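We pulled up at Brunine's workshop just before nine, in drizzle, with a box of vanilla slices on my lap and four of us squashed into Huia's wagon. I'd been looking forward to this open day for months. We've ordered sign vinyl from these people for years and I'd never once seen where it gets printed!

The building is an old wool store behind the Prullow freight yards, and you walk in through a roller door with the company name hand-lettered over it in cream and oxblood. Melina Politis, who runs the print floor, painted it herself over one long weekend, and she still isn't happy with the second N. I thought it was gorgeous.

First stop was the wide-format room. They had a job running while we watched, a wall wrap for a bakery in Ledesma, all wheat stalks and big looping script, coming off the roll at a pace that made my own little printer feel very sad. Melina let us handle the offcuts. The new matte laminate has a lovely chalky feel and hardly shows fingerprints, and I tested that pretty thoroughly with vanilla slice on my hands. She leaves solvent prints to gas off for a full day before laminating. We've been cheating on that at home, so there was some quiet looking at shoes from our group.

Then the colour library, which I could have stayed in until dark. There are 473 swatches of cast film hanging on hooks, sorted by how they behave in sunlight as well as by hue, and a second set has been out on the roof facing north for 3 years. The reds go first, as we all know, but I was surprised by how well one of the teals had held up. Dionysis Manolakis took a photo of every single faded strip and we had to go back for him.

The demonstration I'd come for was the reverse-cut window. Lambros Kontogiannis did a full shopfront pane in 45 minutes, wet application, talking the whole way through. He weeds the inside of the letters after the film is on the glass, the opposite of how I was taught, and the corners came up beautifully crisp. I had a go on a smaller pane and got a bubble straight through the middle of an ampersand. Lambros was very kind about it.

Lunch was sausages in bread out the back, with roughly 300 people through by then and a queue for the onions. Despina Tzanetos from Jusar had a table of gilding samples next to the drinks esky, and she let Huia lay a bit of leaf on a scrap of glass. He's now pricing gold size and brushes. I give it a week before our shed is full of it.

A few practical bits if you're thinking of going next August. Parking fills up early, so try the street behind the timber yard. Wear closed shoes or they won't let you near the cutters. The offcut bins go on sale after lunch at a flat price per bag — bring something sturdy to carry them home in, the plastic bags split.

I came away with two bags of fluoro orange and a roll end of frosted film long enough for our front door.

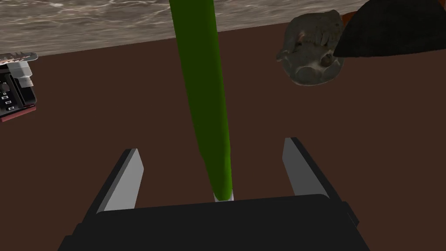 Rendered view of an open gripper and a long green cylinder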